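Search this site Search Advanced

31 Dec 2023
By the news desk

Asley yard manager on ferries, steel and a full slipway

The Asley yard has had a busy year. It handed over a car ferry in June, and a workboat for the harbour at Prieto is now on the slip. We spoke to the yard manager in the office above the plate shop.

The ferry, Drulilura, was the largest vessel the yard has built. She carries 304 passengers and was ordered by Judach, which runs the crossing to the outer islands. "We'd done their refits for years, so they knew us," the manager said. "A new hull was a different matter. The first blocks were late and we had to move people off repair work to catch up."

The steel was the main difficulty. One delivery of plate came in the wrong thickness and had to go back, and the yard lost most of a month waiting for the replacement. The yard now orders earlier and pays to store it.
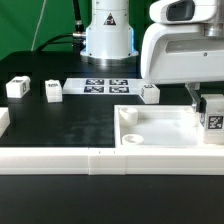 Work on the slip

The Prieto boat is a much smaller job, a twin-screw vessel for moving buoys and laying moorings. The hull is closed up and the engines are in. Pipework is under way in the engine room and the deck crane is due to be fitted after the wheelhouse goes on.

"It's a simple boat and the customer wants it kept simple," the manager said. "Everything has to be reached with a spanner. They don't want to be lifting deck plates to change a filter."

Launch depends on the spring tides. The slip was lengthened for the ferry, but the channel outside it is still shallow and has to be dredged before anything heavy goes down. 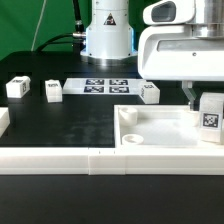 Judach said in a written reply that it was pleased with the ferry's first months in service, though the bow ramp had needed adjusting twice, and that it had not yet decided whether to order a sister ship.

The yard employs 176 people, including apprentices. Welders are the hardest to find, and several left over the summer for work offshore. The manager said wages had gone up to keep the rest, and that prices on new contracts would have to follow.

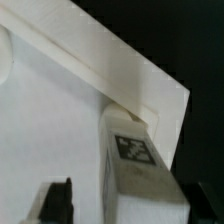

What comes after the Prieto boat? "Refits, mainly. We've got five booked for the winter and then a gap, and I'd like a new hull to put in it."

We use cookies to improve your visit. Accept Manage settings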